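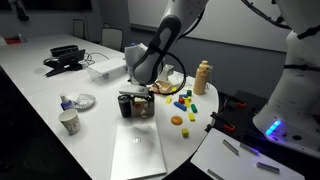

In Praise of the Cluttered Table
by Elie Awwad

I have worked at long tables for most of my adult life, and I have come to believe that you can tell more about a group of people from the state of their table at four in the afternoon than from anything they put on their website. I am on the side of the mess. I'd like to make the case for it here, at some length, because the people on the other side have been making theirs for years and they have much better stationery.

The other side, in my working life, arrived in the shape of a memo. I was at Norbridge then, a friendly firm with bad coffee, and we had one big white table that everyone used for everything. We ate at it, we took things to pieces on it, and on Friday-feeling afternoons in October, when the light went early, we sat at it and talked until somebody's family called. Then the memo came, two pages long, asking that all shared surfaces be cleared by the close of each day. Laptops in lockers, cups in the trash, "project materials" in labeled boxes. Anything left out would be taken away.

I did as I was told. I am a tidy enough person at home (my wife would want me to say that this applies mostly to the kitchen) and I have nothing against a wiped counter. But I noticed within a couple of weeks that we had stopped picking things up. Before the memo, you would sit down with your sandwich across from a heap of someone else's work and your hand would just go to it. You'd turn over a little plastic part, or stack one block on another while you chewed, and you'd ask what it was for. I learned most of what I know about other people's jobs that way. Once the heap was in a labeled box, I would have had to walk over, open the lid and explain myself, and of course I never did.

I feel strongly about wooden blocks, by the way. Plain colored ones, red and blue and yellow and green, the kind you had as a child or wished you had. If I were putting together an office tomorrow I would spend money on those before I spent it on chairs. Put a handful on a table where grown people work and watch what happens to the conversation. A person who can't describe a loading dock in words will build you one in half a minute, with a long block for the truck and a cube for the fellow who is always in the way. I have sat through slide shows from very expensive consultants that didn't get as far as a long blue block and an orange disc could have gotten us. And there is the color, too! Offices are so white now. White walls, white tables, white lids on the storage boxes. A few bright scraps of wood spread across all that do for a room what a bowl of fruit does for a kitchen.

Now, I can hear the objections, and some of them are fair. My friends at Reisinger, where I spent a happy year later on, had a clear-table rule that they had come to all by themselves, and they liked it. Their argument was that a shared table is shared, and that a person who leaves a foil pie tin with something crumpled in it has taken up a seat that belongs to the next one along. I take the point about the pie tin. I don't think a philosophy of mess has to stretch as far as lunch. Paper cups should go when they're finished with, and so should tissues and wrappers, and whoever brings pie should take home what the pie came in. If I were writing the memo, that would be the whole of it, and it would fit on a card.

Cables I am less sure of. I've gone back and forth on cables for years. A tangle of thin black ones looks terrible, and it has a way of growing toward whatever box you meant to put it in and stopping just short. But a cable that has been coiled and tied and put in a drawer is a cable that gets bought again in the spring. We once turned out a cupboard at Norbridge and found 39 of the same charging lead, every one of them neatly wound. I would sooner look at the tangle.

What I really object to, I think, is the idea that a clear surface is the natural state of a table and everything on it is a kind of trespass. A table is for putting things on. My grandmother's was never empty in my lifetime. It had thread on it, and a bottle of something for her hands, and the radio, and at mealtimes she would push the lot down to one end with her forearm and set the plates at the other. When we'd eaten, it all came back up again. She knew where every button was. Take her things away and put them in translucent boxes, and she would have spent the rest of her life looking for the scissors.

Pushing it down to one end is still the best system I know, and I have never seen it improved on. A long table helps. You want one long enough that the cups and small bottles can live on the left, the work can sprawl in the middle, and there is still room at the near edge for someone to set down a closed laptop and lean on it while they talk. People will sort themselves out along it. They leave each other a little margin, they learn whose half-built thing must not be touched, and every so often two heaps run into each other and a decent idea comes out of the collision.

I know the fashion is against me. A designer I had coffee with not long ago told me, very kindly, that clutter tires the eye. Perhaps it does. My own eye is more tired by a bare table in an empty room at nine in the morning, with the chairs all pushed in, when I have to think of something from nothing. Give me yesterday's work still lying where it was dropped. I can sit down in front of that with my coat on and begin.

So if you have a say in these matters where you work, I'd ask you to go a bit easier on the big table. Throw out the cups and wash up the plates. Give the other stuff a night or two, and leave the blocks where they are.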